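I'm going to say it and take the heat: quit trailering your classic to shows that are two hours away or less. I've been bringing cars to the Gramer summer meet since I had hair, and every year there are more ramps and tie-downs in the back lot and fewer bugs on the windshields.

My coupe has the 317 in it, rebuilt twice, and she gets driven. Last December I took her up to Wivel for the toy run with the heater stuck wide open and one wiper working - best drive of the whole year! I got there smelling like hot vinyl and I was grinning like a kid. Would I have remembered that trip if she'd been strapped down under a cover behind a pickup? No way.

Now, I get the other side. Gas costs money, paint chips, and not everyone wants to be lying on the shoulder of Route 127 with a flashlight in his teeth. And if you've got some one-of-a-kind show car worth more than your house, fine, haul it, I'll help you unload. But most of us don't own that car. Most of us own a nice driver that cost us $2000 and a lot of weekends, and we treat it like it's made of eggshell because the judges at these things dock you for a dirty wheel well.

So my idea is simple. Give the driven cars the front row, right along Aryee Street where the crowd walks in. Trailered cars park behind. No penalty, same trophies, just a little love for the folks who put miles on (and maybe a free hot dog, I'm not proud).
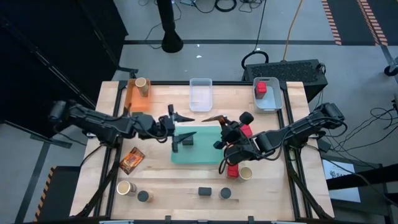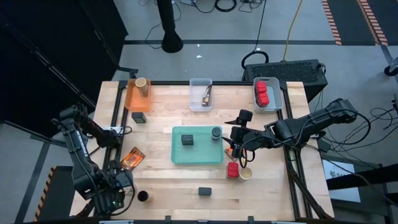

Mylene Galang wrote back that the front row is fine with her, but that Aryee Street has no shade at all, and a carbureted car that's been driven two hours in July is going to boil over the minute it sits there. She'd put the drivers under the trees by the Zimus lot and let the trailer crowd bake.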